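Microfibra

La microfibra es una fibra sintética finísima, de menos de un decitex, lo que quiere decir que diez kilómetros de hilo pesan menos de un gramo. ¡Es más delgada que una hebra de seda! Se fabrica sobre todo con poliéster y poliamida, solos o combinados, y se encuentra en paños de limpieza, ropa deportiva, tapicerías, toallas de viaje y fundas para gafas.

Historia

Las primeras fibras ultrafinas se obtuvieron a mediados del siglo XX, pero salían en longitudes irregulares y costaba darles un uso textil. El gran salto llegó en Japón en los años sesenta, cuando se logró producir filamentos continuos y regulares. De aquellas investigaciones nacieron los primeros antes sintéticos, de un tacto sorprendente para la época. En la década de 1990 el material se popularizó en Europa, con Suecia como uno de los países pioneros en llevarlo a la limpieza doméstica.

Estructura

El procedimiento más fascinante es el de la fibra dividida. Se extruyen juntos dos polímeros, de modo que el poliéster forma gajos y la poliamida un núcleo en estrella, y después se separan con calor, agua a presión o productos químicos. Cada hilo se abre entonces en filamentos con aristas, y esos huecos diminutos son los que atrapan el polvo, la grasa y el agua.
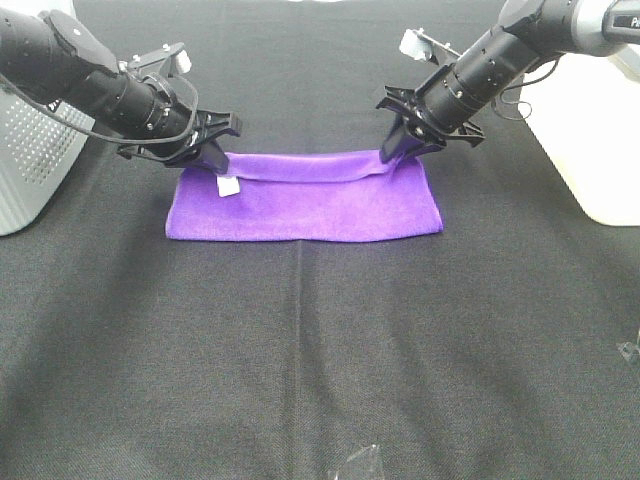 No toda la microfibra está dividida. La que se destina a prendas de vestir suele dejarse entera, con filamentos redondeados, y por eso resulta suave pero absorbe bastante menos. Un paño de fibra dividida, en cambio, se engancha ligeramente en la piel seca de las manos - una prueba casera muy conocida entre los aficionados al cuidado del automóvil.

Gramaje y lavado

El gramaje se expresa en gramos por metro cuadrado. Los tejidos ligeros van bien para cristales y lentes, y los más densos, de rizo largo, para secar superficies amplias. Conviene lavarlos a 60 grados como máximo, sin suavizante, que recubre los filamentos y les quita capacidad de absorción. Tampoco es buena idea mezclarlos con algodón, porque recogen toda la pelusa (¡y cuesta muchísimo quitarla!).

Medio ambiente

Como otros tejidos sintéticos, la microfibra desprende fragmentos plásticos durante el lavado. Los filtros para lavadora y los programas cortos con agua fría ayudan a reducirlos. El reciclaje de las mezclas de poliéster y poliamida sigue siendo difícil, ya que ambos polímeros deben separarse antes de volver a hilarse.

Véase también: poliéster, poliamida, fieltro, gamuza, rizo.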